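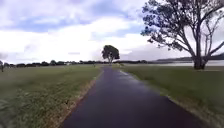
4. Setting up the Vivus incubation chamber for overnight imaging

Read this section before you touch the touchscreen. The wizard will tell you the chamber is ready long before it is, and a good many ruined zebrafish runs in our facility began with someone believing it.

What you need
Vivus chamber with lid and both gaskets
Van der Linden heater unit and its own power lead
Grusumside stage insert (the deep one, marked D)
Embryo medium, already at working temperature
A separate probe thermometer

4.1 Fitting the chamber

1. Switch off the stage motor at the controller. The "park" button on screen only pauses it.
2. Lower the stage insert into place and press down on all corners. If it rocks, take it out and wipe the rim. Dried agarose is the usual culprit.
3. Seat the lower gasket with the flat side down. The leaflet in the box shows it the other way up. The leaflet is wrong.
4. Place the chamber on the gasket and tighten the clips in opposite pairs, finger-tight only.

Caution: Do not use pliers on the clips. The supplier calls the base shatterproof. We have a drawer of pieces.

4.2 Bringing it up to temperature

5. Connect the heater unit and set it to 28.5 degrees for zebrafish. For other species, use whatever your own lab has tested, and ignore the preset list, which gives no sources.
6. Fill the outer trough with water to the lower line.
7. Close the lid and leave the whole thing alone for 70 minutes. The screen will show a green tick after 9. All the tick means is that the heater plate has reached its target. It says nothing about the medium your embryos will be sitting in.
8. Put the probe into the central well and read it. If it disagrees with the screen, go with the probe.

Note: The brochure promises "drift-free" focus. In our hands focus drifts whenever the room air conditioning changes over, most noticeably at 6 am. Autofocus helps, at the price of extra light on the sample.

4.3 Loading and starting

9. Mount the embryos in low-melt agarose as described in section 3. Let it set fully before adding medium.
10. Choose your interval and exposure by hand. "Smart Exposure" tends to pick settings that make a handsome first picture and a bleached last one.
11. Set the upper limit to 600 time points per position. The software accepts 1000, but we have had files at that length refuse to open, and support at Grerkier could only suggest updating a version we already had.
12. Save to the local disk, not the network drive.
13. Start the run and stay for the first three time points.

Caution: Always keep a dish of siblings in the ordinary incubator. If they develop normally and the imaged embryos do not, suspect the chamber or the light before you claim a phenotype.

4.4 If the low water alarm sounds

Look at the trough first. If the level is above the lower line, dry the sensor with a lint-free tissue and press Reset once. Pressing it twice ends the run without asking. For any other alarm, see section 7.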